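November 7, 2023

Equipment planning, garment table

Spent the morning on the quotes for next year and the afternoon back at the table with the hand grippers. Writing this down while the numbers are in front of me, as the request has to go in as one sheet and I keep finding things that belong on it.

Where the budget stands. We were given one line for the hand grippers and their spares, and a separate line for the arms. The arm line is not mine to spend and I am leaving it alone until the cell layout is settled. The gripper line is what this entry is for.

Two quotes came back for another matched pair of hand grippers, left and right, with cameras fitted:

Farlow: 2,965, shipping included, fingers and pads fitted, one spare set of pads in the box.
Clurkon: 2,908, shipping extra, no spare pads, cameras calibrated before they go out.

On paper Clurkon is cheaper. Once shipping is added I expect it to come out above Farlow, but they have not given me a shipping figure yet, only "standard rate." Asked again today. The calibration is worth something to us. The last time we calibrated a pair ourselves it took most of a day and we had to redo the left one.

Farlow's lead time is seven weeks. Clurkon says "in stock" but said the same in June and then it wasn't. I would plan on the longer wait in both cases and be pleased if it is wrong.

Question to settle before ordering: do the Farlow fingers take our pads? The drawing they sent shows the same screw spacing but a different depth at the base. If the pads don't fit we are keeping two kinds of spares, and that eats the saving. Need a sample finger or at least a proper drawing with the depth on it.

Pads. These are the real running cost and last year's sheet had nothing for them. They got charged to general supplies in dribs and drabs and then we were asked why general supplies was over. I want them as their own line this time. Proposed: 500 for pads and finger screws together, for the year. If we get the third pair that should still cover it, assuming we rotate pads between pairs and stop throwing out both when one side wears.

Afternoon was garments on the white table, both grippers. Mixed fabric, nothing folded beforehand.

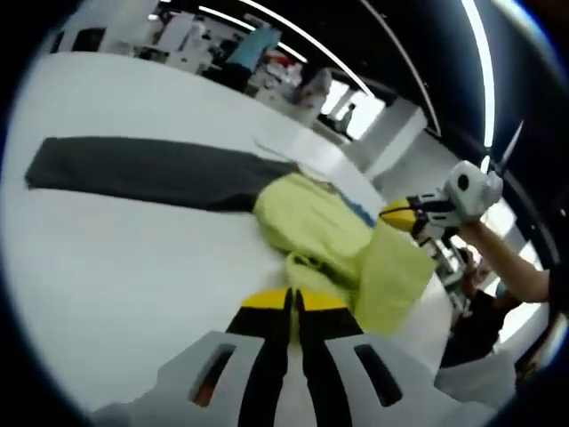 Garment work, two hand grippers. Pale yellow-green piece bunched up, dark gray strip laid out to the left.

Things I want from the new pair, going by how we use the present ones:

Fingers that can get under a loose flap of cloth without pushing it along. Ours are fine on a thick fold and poor on a single layer lying flat. Moncrieff sells a thinner finger as an add-on, no price on the page, have written to them. If it is reasonable I would put two sets on the sheet and try them on the existing grippers before deciding anything about the new ones.

A lighter body. After an hour the wrist knows about it. Neither quote lists weight with the camera mounted, only the bare tool, so those numbers can't be compared with what we hold in the hand. Asked both.

Pads in a color that stands out from the laundry. Yellow is good against gray and blue and less good against anything yellowish. Farlow offers yellow or orange at the same price. Clurkon is yellow only. I would not change supplier over it, but if we go with Farlow I'd like to order the spare set in orange and see whether the tips are easier to pick out when we review footage.

Table. The white top is too shiny under the strip lights for my liking and I had thought of asking for a new one. Going to hold off. A matte sheet cut to size costs very little and can come out of general supplies. If the sheet slides around under the cloth then a new top goes on next year's list.

Storage is the other thing that should be on the request and isn't on anyone's. Every session fills the drives faster than we plan for, and a third pair means a third more again if we run them all. Hekumach quoted us for a larger unit earlier in the year but the quote has lapsed. Asked them to renew it. I'd sooner order storage and put off the third pair than the other way around – with no place to put the recordings the extra grippers just sit in the cupboard.

Order of priority as I see it tonight:

1. Storage unit, once Hekumach renews.
2. Pads and screws as their own line, 500.
3. Moncrieff thin fingers, two sets, price pending.
4. Third pair of grippers, Farlow unless the pad depth is wrong.

Someone may argue for moving the third pair up. The case for it is that with two pairs, one breakage leaves us with a single working table. The case against is that we have not yet had a week where both pairs were in use every day, and I checked the booking sheet before writing that. If bookings pick up after the new year I'd change my mind.

Also considered and dropped: renting a pair for three months. The rental price over that time came to more than half of buying, and they wanted us to pay for pads on top. Not worth it unless the purchase is refused outright.

Still open:

Shipping figure from Clurkon.
Pad depth from Farlow, or a sample finger.
Weights with camera mounted, both firms.
Moncrieff price.
Hekumach renewal.
Whether cables count as part of the gripper order or as supplies. Last year they were rejected from one and then the other. Ask before filling in the form.

Spares count for the cupboard needs doing before the sheet goes in. The list taped to the door is out of date – at least one bag of screws on it has been empty for a while. Will do that next and correct the list at the same time.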